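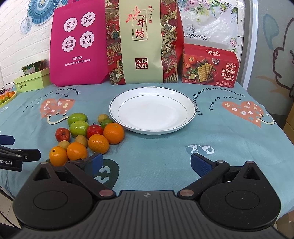
Drinolia printed tablecloth, with a note on the Prultstead dinner plate
Reviewed by Meriem Benmoussa

I bought the Drinolia cloth in August to replace a plain white one that had gone grey in the wash. It cost $44 with postage. The Prultstead plates came in the same order, sold in packs of 2, and I've put my notes on those further down.

The cloth is pale blue with a cartoon print, mostly big smiling hearts in salmon pink and one in a dark colour with white zigzags. Curved lettering runs between them, with "love yourself" turning up more than once. If you don't like words on your table you won't like this one. I didn't mind after a week or so, and my kids read bits of it out at breakfast.

Colour is true to the listing. The blue is light enough that oranges and red fruit stand out on it, and a bit of flour or sugar doesn't show much. Tea does. Beetroot does as well, and I'd get that off straight away. 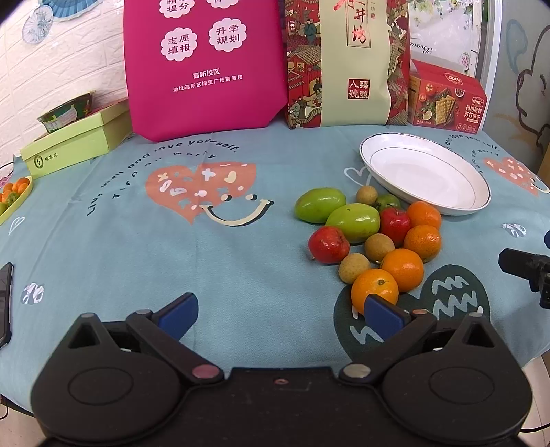

Page last changed: 2021-01-16

Update after five months of use. The print has held up. I wash it cool, inside out as far as you can turn a tablecloth inside out (folded print side in), and line dry it in the shade. There's been no bleeding of the dark heart into the blue, which I had half expected. The hem has come undone at one corner for the length of a finger. I've stitched it back by hand and it has stayed put.

It creases if you fold it small. I roll it now. Ironing on the back at a low setting works fine.

The cloth slides if you lean on it, more than my old one did. With a couple of plates and the fruit on top it stays where it is, but on a bare table the kids can drag it off centre without trying. Clips fixed that for us.

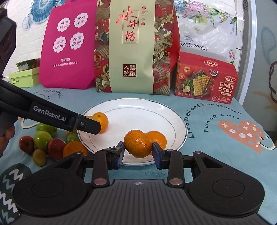

Mandarins and the Prultstead plate, with a red gift bag behind.

The Prultstead plate is round and white with a thin rim line and a second fine grey ring inside the well. The well is shallow. It suits toast, sandwiches and cut fruit, and I wouldn't serve anything with a lot of gravy on it. Whole mandarins sit on it all right. The lines haven't faded in the dishwasher. One of mine has a faint cutlery mark that baking soda took off.

Hauwa Bako, who reviews kitchen things for this site, has the Ichikawa plate and finds it heavier and easier to stack. I've used hers at her place and agree about the stacking. The Prultstead is the nicer one to look at on a patterned cloth.
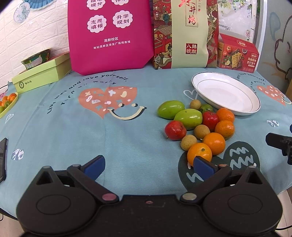 Drinolia cloth with the large pink heart at left, fruit to the right of it.

Sizing: measure your table first. Drinolia's chart gives the finished size before washing and mine lost a little in length the first time through. Go up a size if you want a decent drop on the sides.

Would I buy them again? The cloth, yes, at that price, though I'd check the hems on arrival. The plates, yes for everyday lunches.

Cloth: 4 out of 5
Plate: 3.5 out of 5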